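Brandley Sets October 14, 2025 Release for Second Season of "Ladero"

Zanside Pictures to produce ten new episodes; original cast returns under extended contracts

Brandley, the subscription streaming service, will release the second season of the celebrity dating and reality series "Ladero" on the date above. The season consists of ten episodes with a running time of 30 minutes each. The first two episodes will be available at launch, and the remaining eight will follow at a rate of one per week.

The series is produced by Zanside Pictures under a multi-year agreement with Brandley. Principal photography was completed in August. Post-production, including color correction, sound mixing and captioning, was carried out at the Zanside facility.

"Ladero" follows former celebrity couples who share a lakeside property for the length of one shoot. Participants agree in advance to a set of house rules covering phone use, outside contact and press interviews. All couples who appeared in the first season have signed contracts for the second, with terms extended to include a reunion special. Three new couples join the cast. Their names remain under embargo until the first episode is available to subscribers. 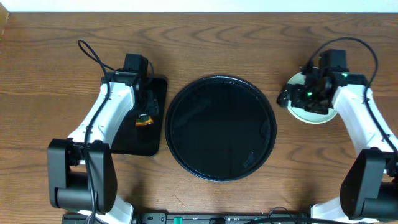 Wood tabletop with curving grain.

The production recorded 1119 hours of material for the second season. Each episode was edited from interviews and house footage, and a separate interview segment of up to six minutes closes each installment. Participants were given the opportunity to review factual statements about marriages, separations and children before picture lock. Editorial control remained with Zanside Pictures throughout.

Wardrobe for the season finale — a formal dinner attended by the full cast — was supplied by the fashion house Lüthi. The collection comprises 30 garments, which will be offered at auction after the final episode. Bidding on each lot will open at $100. Proceeds after fees will be divided equally among the charities nominated by the participating couples. Auction terms and lot descriptions will be published on the Brandley website.

The second season will be available in English with Spanish and French subtitles. Audio description is included on all episodes. Season one remains available in full to current subscribers at no added charge.

Media Access

Accredited press may request advance screeners of the first two episodes. Screeners are watermarked and may not be shared or excerpted. Reviews may be published once the episodes are available to subscribers. Requests for cast interviews must be submitted in writing and should state the outlet, format and preferred time. Requests concerning pending legal matters between cast members will not be processed.

Press line: extension 3319
Brandley Communications, Unscripted Programming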